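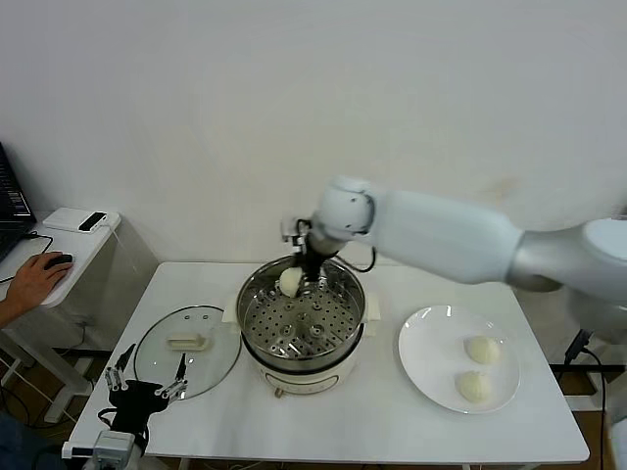
You do not need a machine to steam a bun, wrote one reader of this magazine, you need a pan of water, something with holes in it and the sense to leave the lid alone. The note ran to a page and a half and I agreed with most of it, which was annoying, because I had already cleared a shelf for an electric steamer.

Food Kitchen Home Travel Subscribe

Kitchen > Equipment > Steamers

THE PLUG-IN STEAMER, RECONSIDERED

Electric steamers keep coming back. They were on every wedding list at one point, then they were in every garage, and now the shops have them out front again with a new coat of cream paint. The pitch is always the same: set it, walk away, eat well. I have been hearing it for years and I have walked away from a good many steamers, generally for the last time.

The one I lived with was a Balesex, bought with my own money. It is a decent size for two people who like buns. It is a silly size for a family, whatever the box says. The box also says 1,000 watts, and I have no quarrel with that, except that my old stove gets a pan of water going quickly enough and never asked for an outlet.

What you are paying for in this sort of cooker is the steel. A perforated tray with plenty of small holes lets steam up through the whole batch, and it doesn't hold the smell of last month's fish the way my bamboo baskets do. I'll give it that. But buns stick to steel. They stick to it with real commitment. The recipe booklet suggests a light wipe of oil, and I tried that and left half a dozen bottoms behind. Squares of parchment work. So does a cabbage leaf, if you don't mind your breakfast smelling of cabbage.

Then there is the lid. Glass is sold to us as a convenience, so that we can watch. Watch what? Within a couple of minutes it fogs over and you are looking at weather. A vent hole helps a little. A domed lid would help more, as the drips would run to the side and stay off the dough, and a dish towel tied under the lid does the job for nothing. Set it down on the counter when you are done and it leaves a ring of water, every time.

I tried frozen buns from Brustmont, which were sweet and a bit cottony, and plain ones from Quan, a small bakery near me that steams its own and will sell them cold. The Quan buns came back to life better. They also came back to life in a saucepan with a rack in it. I served both to the same table and no one could pick the electric ones, though one guest claimed to and was wrong.

Spacing matters more than the appliance. Leave a finger's width between buns, more if they are raw. Turn off the heat and wait a few minutes before you lift the lid, or they wrinkle. When they are ready, move them to a plate and don't stack them, or the skins tear.

Pleltent has a three-tier model promised for May. I expect the top tier will be lukewarm. I have kept the Balesex so far, mostly for eggs.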